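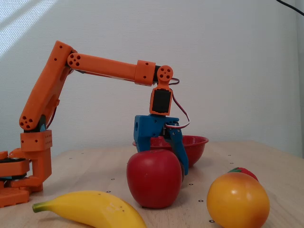

Elif Naz Ertürk says fake fruit is what you buy once you've given up on the real kind, and that she could never eat breakfast next to an apple that has been the same age since August. She left this under my last entry, along with a link to a peach tree.

5th October. Fine. I have had real fruit. I had real fruit all through the summer, and what I got was flies, a soft spot on every pear, and a black ring on the good dish from Pastum that no amount of baking soda will shift. The artificial lot came from a closing-down shop in Reltbridge, 36 dollars for the bag, which is more than I have ever paid for fruit I could chew. Ayten thinks I was robbed. Ayten pays eleven dollars for a candle that smells of rain.
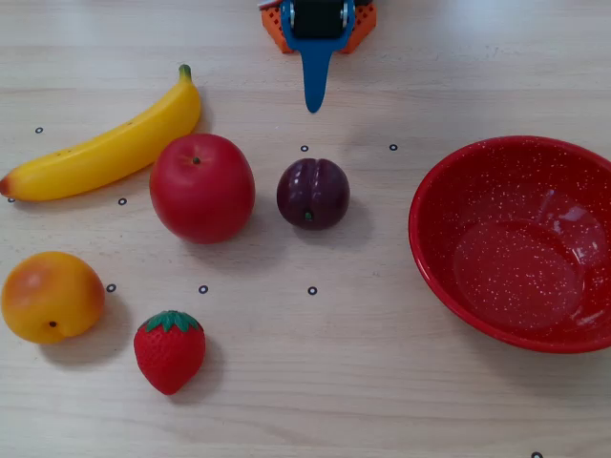
I also blame the shop for the smell, a sort of new-shower-curtain smell that took 8 days on the windowsill to go off. I washed everything in dish soap and dried it with the towel I use for glasses, then had to wash the towel. An hour of my one free morning, spent bathing a banana.

Then the arranging. I had a theory that it should look as if someone had just come in from the market and put things down without thinking, and I thought about it until lunch. Urmas phoned in the middle to ask about the Mellor tickets and I told him I was busy. With what, he said. I said paperwork.
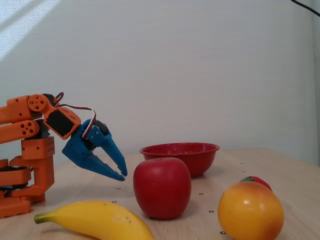

The apple, glossy as ever.

Erdal came by at four and did what everybody does, picked up a piece of fruit and put it down again looking betrayed. I said nothing. I once bit into a wax pear at my aunt's in front of the whole family and I feel everyone should get their turn.

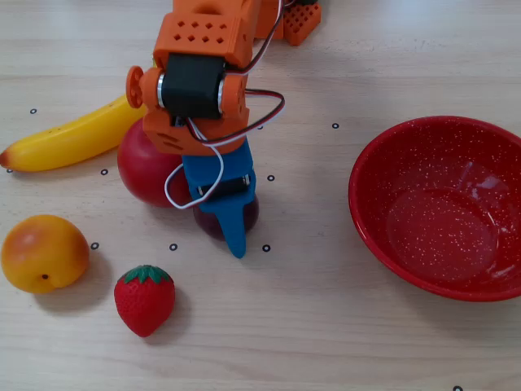

My favorite is still undecided. I went in for bananas, really, and came out with opinions. The plum is the one I'd defend in court, dark red and with a proper shine on it, and next to that big apple it has the look of a younger sister who reads. Ifeoma wants it for her hall table. She can't have it. She can have the candle, if Ayten ever finishes with it.

Must buy some real apples tomorrow. I've been hungry all day.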